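Tenik opens repair counter at Raven Arcade for things you were told to throw away

For immediate release

Tenik, the household repair firm, will open a walk-in counter at the Raven Arcade in December, taking in lamps, radios, toasters and whatever else has been sitting in the cupboard under the stairs since it last went bang.

The counter replaces the firm's postal service, which handled 1,458 items last year. Of those, 1,111 went home working. The rest went home with a polite note.

Customers will pay a flat fee of £60 for any repair that takes longer than an hour, and nothing at all if the fault is a fuse. Tenik expects to lose a fair amount of money on fuses.

"We have been asked whether people will really carry a toaster across town," the firm said in a statement. "They posted them to us in pillowcases, so we are hopeful."

The fit-out is by Khalaf, whose previous work in the arcade includes the bench everyone complains about. The new counter has a proper seat.
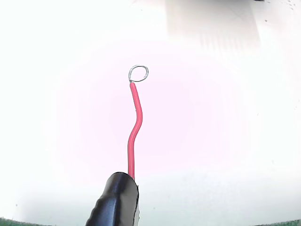
Parts will come from Grusisis, which has agreed to keep some 300 discontinued switches, plugs and knobs in stock – including the beige ones.

The counter will open every day except Monday, from 10am. No appointment is needed. Microwaves are not accepted, and neither are arguments about microwaves.

Notes to editors: interviews can be arranged through the Tenik press desk, whose telephone has recently been mended.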